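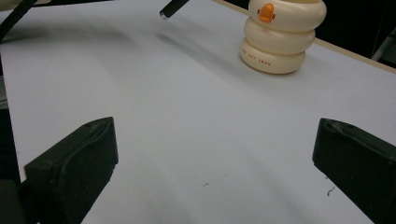
According to Shona Kereama, the Plovgate library should have gone to later hours years ago, and she told me so before I'd even gotten my coat off. Well, she's getting her wish! Starting in November the doors stay open until 10 p.m., and I went over to the first planning night to hear how it's all going to work.

November, 4:40 p.m.
By Hülya Eren

I've lived up the hill from this library most of my life and I have never once made it there before closing on a work night (my overdue fines can back me up on that). So yes, I'm a little biased here. The new hours came out of a petition that picked up 2226 signatures over the summer, and the town found the money by putting off the new parking lot on Nisbet Street for another year. I heard some grumbling about that lot, mostly from people who park there.

The late shift will need 22 extra staff hours a week. The children's room still closes at six, but the reading room, the computers and the study rooms upstairs all stay open. There's a bus too! The 270 will make one more stop out front at 10:15, so you won't have to walk down to Drerar Avenue in the dark and wait by the gas station.

One man asked if there would be coffee. The answer was maybe, and that got the biggest cheer of the night. Somebody else wanted to know about the heat upstairs, and they're getting a repair person in to look at the old radiators before the first late night.

Library cards are free if you live in town, and you can sign up at the front desk with a piece of mail. Bring your fines, too. I'm bringing mine.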